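Subject: Re: [trornville-makers] Who went to the Birden open day?
From: Levente Antal
To: trornville-makers list

Hi all,

Sorry for the slow answer, I wanted to dig out my notes first. Quoting the bit I'm replying to:

> I had to skip the Birden open day in April and I'm kicking myself.
> Did anybody from the list go? I'd love to know what the arms were
> working on this year, and if it's worth the drive with two kids in
> the back seat. Last time it was all welding behind glass and we
> were home by lunch.
>
> Hao

Yes, I went, and no welding this time! They've moved everything into the long building behind the parking lot, the one with the green doors, and you can walk right up to most of the stations. I got there when it opened and still had to wait for the first demo, so if you bring the kids next year go straight in and leave the snack table for later (the pretzels were stale anyway).

The first stop was a palletizing cell from Prorenwood, stacking boxes. Fine, very smooth, we've all seen one. My favorite was the picking station at the far end. One arm, one gripper, and a big gray bin full of the kind of stuff you find under a couch: plastic spoons and forks, toy ducks, blocks, little animals, a paintbrush. The job is to pick things out of the bin one at a time and put them down again, and the fun is in seeing where it goes for the grab. A cube is a nice, polite shape. A fork lying against the wall with three other handles next to it is a whole other story, and I stood there way longer than I meant to.

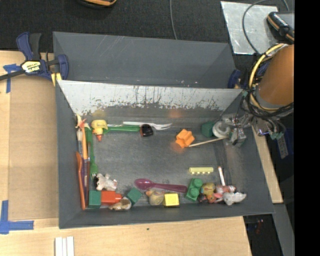 The picking station, gripper at the back right corner of the bin.

I asked the woman running it why toys and kitchen things and no real parts. Her answer was that they want shapes that don't match each other, and that a thrift store is the cheapest place to get them. She also said the stuff along the walls is what gives her the most gray hair, as the fingers need some room on both sides before they can close. Makes sense once you think about how you'd do it yourself with a pair of kitchen tongs. There was a kid next to me cheering for the ducks the whole time, so I think yours would be fine, Hao.

I also liked how homemade it looked up close – bar clamps holding the bins, blue tape on the table, cables looping all over the place. I've been putting off my own little arm project because my bench isn't tidy enough, and now I've lost that excuse.

Practical stuff, for whoever wants to go next time: entry was 4 dollars, kids free. The talks are in the upstairs room and there are only 6 rows of chairs, so get up there early. The one on grippers was good but the speaker rushed the last part, which was the part I'd come for. I wrote down that their older arm had done 2000 picks before they changed the finger pads, and then I didn't write down what they changed them to. If anyone else was in that talk, please tell me!

Parking is free but the sign for it is on the wrong side of the road coming from Trornville. I drove past it twice.

Hao, I have the printed program if you want it, I can bring it to the next meetup. And does anybody still have that box of spare servos from last winter? I'd like to borrow a couple.

Cheers,
Levente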